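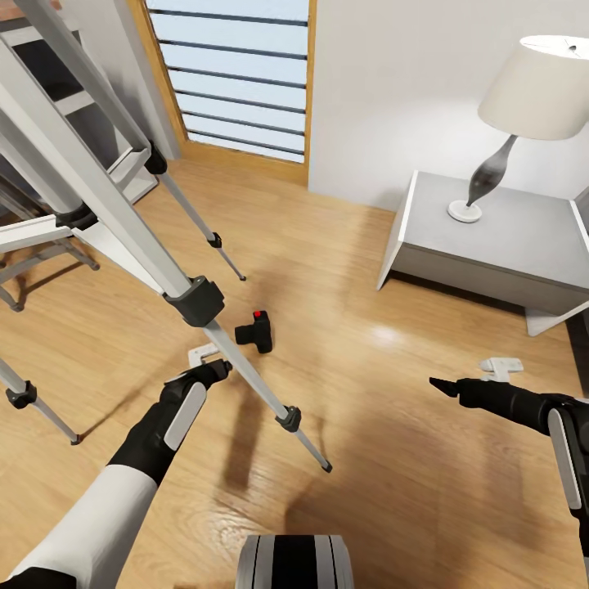 How to Hand Over Tripod Setup to the Menora: A Guide for Photo Crews

Posted January 15, 2019 by Obsa Kumsa, Zomero Field Operations

Zomero crews photograph furnished rooms for rental listings. Starting this quarter, the two-armed Menora takes over putting the camera on the tripod and picking it up again between rooms. Crew members still choose the angle, dress the room and approve the pictures. These steps cover the practice work in the simulator and the first day on site.

Before you start

You need a simulator login, the room file for the job and a crew lead who has finished the Wolde safety course. Each crew member should run 16 practice rooms before working next to the real machine. Practice counts as paid time. Log it under training and leave your shooting hours alone.

Step 1. Load the room

Open the room file and check that the furniture matches the floor plan. Beds and nightstands matter most, as the arms swing wide when they reach up to the tripod head. If a piece is missing, add it before you run anything. A run done in the wrong room has to be thrown out.

Step 2. Place the tripod

Spread all three legs and close the leg locks. Leave enough floor for both arms to come in from the same side. In small attic bedrooms this usually means shifting the tripod toward the foot of the bed. Mark the final spot on the plan so the site crew can copy it.

Step 3. Run the mount

Start the mount task and keep your hand near the pause key. One arm works at the camera and the other stays lower, by the legs.
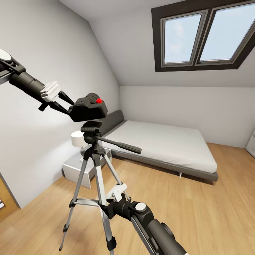 Watch the pan handle during this part. It sticks out to the side, and an arm that brushes it can turn the head and spoil your angle. If that happens, pause, reset the head and start the task again. Write down which arm touched it.

Step 4. Practice the floor pickup

Sooner or later a camera will end up on the floor. Run this task at least 11 times with the camera in a different position each time, including close to a tripod foot. The grippers should be open before they come down over it. On site, do not reach in to help - pause the machine first, then move the camera yourself.

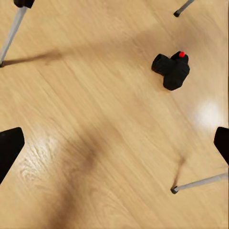

Step 5. Review the log

Sit down with your crew lead and go through every pause. Jae-hoon Woo read all 356 pauses from the November trial at our Alow office, and most came from tripods set too close to furniture. Fix the placement first and ask for a software change second.

What changes for the crew

Setup assistants move to room preparation and log review at the same pay grade. Crew leads get a new duty: they sign off on the robot's placement plan before the van leaves. Anyone on site can pause the machine, and a pause is never counted against a crew's schedule.

Send completed practice logs to Field Operations by the end of your training week.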